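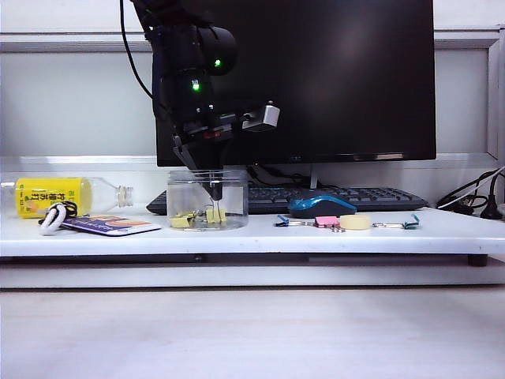
Subject: Re: [desk-tidy] Small stuff on the monitor shelf

On a morning in June, a list member at Histomus wrote:

> My shelf is the same width as my monitor and it collects everything. Clips, badges, drink bottles, cables. I bought a drawer unit from Pridel with 4 trays and now I just have 4 trays of mixed junk. What do people use for the little things? Lids or no lids?

No lids for me. I keep a short, wide, clear jar in front of the monitor and the small yellow things go in there. It's low enough that it doesn't block much of the screen, and I can see what's at the bottom without picking it up. With a lid I'd set things down next to it, which is how my last box from Arkix ended up empty with a pile beside it.

Two rules I try to keep:

- One kind of thing per jar. If coins get in, tip it out and start over.
- Never fill it past the halfway mark.

Lanyards are my weak spot. Mine is white braided rope and it never stays coiled. Leave it near a thin black cord and you'll be picking the two apart before every meeting. A hook on the side of the desk works – I just don't use it enough. Flat cards can go upright behind the keyboard.

Drink bottles go out at the end of the day, label off first if your building sorts them. Ours does. A bottle on its side takes up more shelf than you'd think, so at least stand it up until then.

If you want to keep the Pridel trays, try emptying 2 of them completely and see if you miss anything. The Shehu dividers somebody asked about last month fit trays up to 70 mm deep.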